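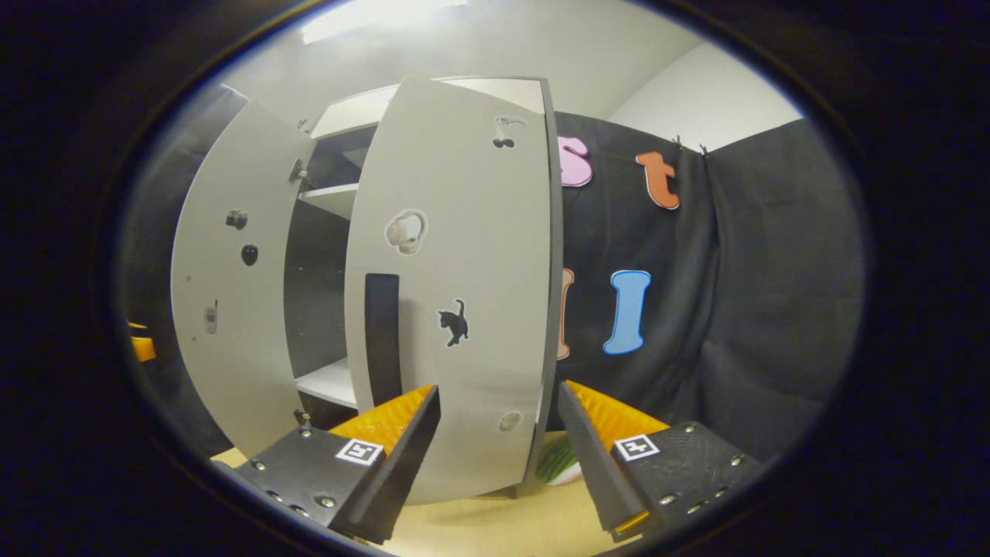 Que el armario no cabía por la puerta, decía la voz del teléfono, y que eso lo sabía todo el edificio menos yo. Era la vecina del segundo. Había visto el anuncio en el portal: armario blanco, dos puertas, baldas interiores, ochenta euros. No llamaba para comprarlo. Llamaba para avisarme.

Le pregunté cómo había entrado entonces.

—Desmontado —dijo—. Lo subieron en tablas. Su madre estuvo una tarde entera con la llave pequeña, la que viene en la bolsa.

Le di las gracias y colgué. Luego fui al cuarto y medí la puerta con la cinta. Tenía razón. Faltaban dos dedos.

El piso había que dejarlo libre en octubre. Mi hermano se había llevado la mesa y las sillas, y una empresa de Stutdale había venido a por la cama y el sofá. Nos cobraron noventa euros por bajar las dos cosas y no quisieron ni mirar el armario. El encargado abrió una hoja, la cerró y dijo que eso era un Lukoren, que los Lukoren no aguantaban enteros una escalera. Lo dijo sin mala intención. Después se quedó en el rellano fumando hasta que llegó la furgoneta.

Vaciarlo me había costado dos días. En la balda de arriba estaban las mantas y una caja de adornos de Navidad. En la de en medio, los papeles: recibos de la luz, garantías de aparatos que ya no existían, las cartillas de vacunación de mi hermano y mía sujetas con la misma goma. Abajo, los zapatos de mi madre y una plancha. Llené cuatro bolsas para la parroquia y dos para la basura. Los papeles los metí en una caja de Cillus, la tienda de semillas donde ella trabajó, y la puse junto a la entrada para no olvidarla.

Quedaban las pegatinas.

Eran de mi sobrina. Las había pegado el verano que pasó con su abuela, cuando a mi cuñada la operaron. Mi madre no dejaba pegar nada en ningún sitio. A nosotros nos hizo rascar con una moneda un escudo de fútbol del cabecero de la cama, y la marca siguió allí hasta que tiramos el cabecero. A la niña, en cambio, le dio el armario. Le dijo que en las puertas podía poner lo que quisiera y en las paredes nada.

La niña tardó varios días. Primero puso el gato. Me lo contó mi madre por teléfono, con bastante detalle, y yo estaba en el trabajo y le dije a todo que sí. Luego los auriculares, que según mi madre eran lo más feo de la hoja. Luego la cámara de fotos, en la otra puerta. Cuando llegó el turno de una que ninguna de las dos sabía lo que era, discutieron. La abuela decía fresa. La niña decía corazón. Estuvieron así hasta la cena y al final la pegaron sin ponerse de acuerdo.

Llamé a mi hermano.

—¿La niña querrá las pegatinas? —le pregunté.

—¿Qué pegatinas?

—Las del armario.

Oí que tapaba el teléfono y preguntaba. Tardó un rato.

—Dice que ni se acuerda. Tiene dieciséis años.

—Ya.

—¿Lo has vendido?

—No cabe por la puerta.

—Pues desmóntalo.

Busqué la llave pequeña. Estaba en el cajón de la cocina, en su bolsa, con las instrucciones dobladas y cuatro tornillos de sobra. Mi madre guardaba siempre los tornillos de sobra. En la bolsa había escrito «armario» con bolígrafo, y debajo, con otro más nuevo, «no tirar».

Extendí las instrucciones en el suelo. Según el dibujo, lo primero que se montaba era la base y lo último las puertas, así que había que ir hacia atrás. Las abrí las dos. Una se fue sola hasta casi dar con la pared y la otra se quedó a medio camino, como siempre. Mi madre decía que era el suelo, que caía hacia la ventana. Mi padre decía que era la bisagra. Nunca lo miró nadie.

Me senté en el suelo con la llave en la mano. El piso sonaba distinto sin muebles. Abajo pasó el autobús de Pangilinan, el que mi madre cogía para ir al ambulatorio, y temblaron un poco los cristales. Pensé en llamar otra vez a la vecina y preguntarle qué tarde había sido aquella, si hacía calor, si mi madre lo había montado sola o la había ayudado alguien. Yo ya no vivía allí. Creo que ese año no fui más que por Navidad.

A las siete sonó el timbre. Era un chico joven con un destornillador eléctrico en una mochila. Venía por el anuncio. Había alquilado su primer piso en la calle de detrás y no tenía dónde meter la ropa. Le expliqué lo de la puerta y me dijo que no pasaba nada, que él lo desmontaba. Lo miró por dentro, pasó la mano por las baldas y se agachó a ver la base.

—Las pegatinas salen con aceite —le dije.

—¿El gato también?

—Supongo que sí.

—El gato se puede quedar —dijo.

Me ofreció cuarenta y se lo di por cuarenta. Trabajó deprisa. Quitó primero las puertas y las apoyó contra la pared, derechas, una al lado de la otra. Yo le sujeté los laterales cuando aflojó los últimos tornillos. Hizo cuatro viajes por la escalera y en el último bajé con él, llevando una balda debajo de cada brazo. La vecina del segundo tenía la puerta entornada. Nos vio pasar y no dijo nada.

En la calle le di la bolsa con la llave y los tornillos. Leyó lo que ponía y se la guardó en el bolsillo de la chaqueta.

—¿Esto es de hace mucho? —preguntó.

Le dije que no lo sabía, que era de mi madre. Puso las puertas encima de todo lo demás, en un carro que le habían prestado, y las ató con una cuerda. Le avisé de que una de las dos no abría bien del todo.

—¿Cuál?

Tuve que pensarlo. Tumbadas en el carro no sabía decirle cuál era.

—Cuando lo montes lo verás —le dije.

Subí otra vez a cerrar las ventanas. En el sitio del armario el suelo estaba más claro y había una goma del pelo, un botón y bastante polvo. Barrí, lo recogí todo y apagué la luz. Cuando llegué al portal me acordé de la caja de los papeles y volví a por ella.

Publicado el 2 de septiembre de 2018

Imprimir | Enviar por correo electrónico

Utilizamos cookies propias y de terceros para mejorar su experiencia de lectura. Si continúa navegando, entendemos que acepta su uso. Aceptar | Más información

© 2018 Todos los derechos reservados. Contacto | Aviso legal | Volver arriba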